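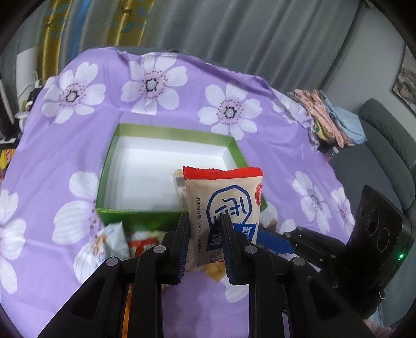 What did I get done on the Fevmont walk today? Nine kilometres, and my left heel is raw.

3 Jul 2022, by Othmane Tazi

Rain till lunch. Left the car at Quan and took the creek track — slower, but out of the wind. Paid 200 dollars for these boots. Will tape both heels for September.

Comments

Thịnh Đinh: Try two pairs of socks, mate.

Lelumer: Creek track floods past the ford.

Recent entries
Prumero in the fog
New tent pegs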